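October – surf school workshop, board and wetsuit notes

Started with the soft-tops. Seven boards in for repair, most of them dings on the rails. Merja filled the two worst and left them on the rack to cure. Fin box on board 29 is loose again, so I pulled the old resin and reset it with Dosasix.

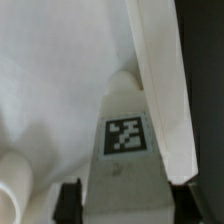

Sanding waits until the resin is hard all the way through. Last time we went at it after lunch and it clogged every sheet of paper we had.

Wetsuits next. Kalevi pressure-tested the knee seams on the rental suits. Number 57 leaks at the left knee, the rest of that batch held. Glued it with two thin coats – the neoprene cement from Nieminen is thicker than the old can and needs more time between coats.
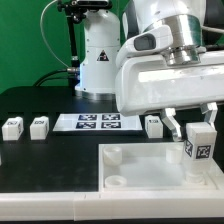
Gripper with marker cube over the tray.

Leashes: swapped the swivels on the beginner set. The Justach ones feel stiff but they don't twist. Jarmo wants to keep the old cuffs until the velcro goes.
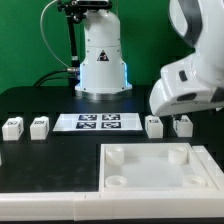

Wax order is still open. Minttu asked for 30 bars of cool water and no tropical. I'd add a few base coat bars for the new boards.
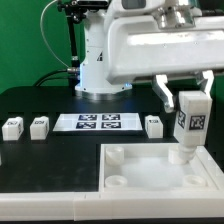 Photo: Yevdokiia Savchuk

To do: sand the rails, check 29 with a fin in, hang 57 inside out overnight. Ask Fastard about replacement fin screws, the short ones.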